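Religion and Community Life
Handout 4: How a Small Congregation Keeps Going

Welcome back, everyone, and thank you for the thoughtful questions after the last session (I have kept the ones we didn't get to, and I promise we'll come round to them in November). We spent that time on founders and on what they taught. Now I'd like us to look at the people who come afterward, who inherit a prayer hall, a calendar and a set of habits, and have to decide what to do with them all.

Our main case is the Birton meeting, a Protestant fellowship that began in a rented room above a feed store with 39 members. It had no paid minister for its first two generations. Members took turns reading, and anyone who felt moved to speak could do so, which sounds very free and easy until you read the minutes and find how much gentle steering went on between the benches!

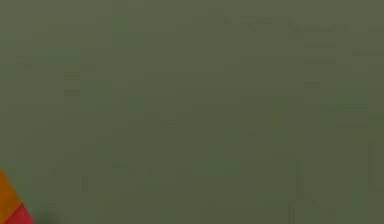
Page 17

When the mill at Welau opened, families moved in quickly and the fellowship grew to 300. A group that size can't sit in a circle anymore. They built a hall, they printed a hymnal, and before long they were asking who had the right to choose the hymns. Please keep that question in your mind as you read, for it comes up again and again in groups that would otherwise have very little to say to one another.

Sociologists often call this process "routinization." It's a mouthful, I know. All it means is that something which started out warm and personal gets turned into offices, rules and regular times of day. Members may feel this as a loss, and the older Birton letters are full of that feeling. Other members, often the younger parents, were plainly relieved to know that the service would start at ten and finish before lunch.

The wider Birton association now counts 2,065 members in its yearbook, though a yearbook will happily go on listing people who moved away long ago. Do be a little careful with figures of that kind in your papers.

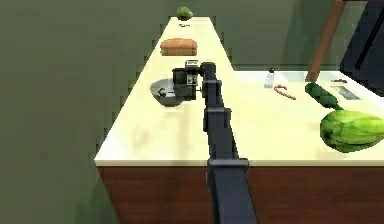

Shared Meals and Membership

Eating together deserves a section of its own. At Birton the monthly supper was open to everybody, while communion was kept for baptized members, and the two tables were understood quite differently. The Bortolotti Street chapel across town did away with the distinction and lost 80 members over it, most of whom went to Birton.

For next time, please read the chapter on meals in the course packet and write a page on a shared meal you know well, religious or otherwise. Bring two copies, one for me and one for your discussion partner.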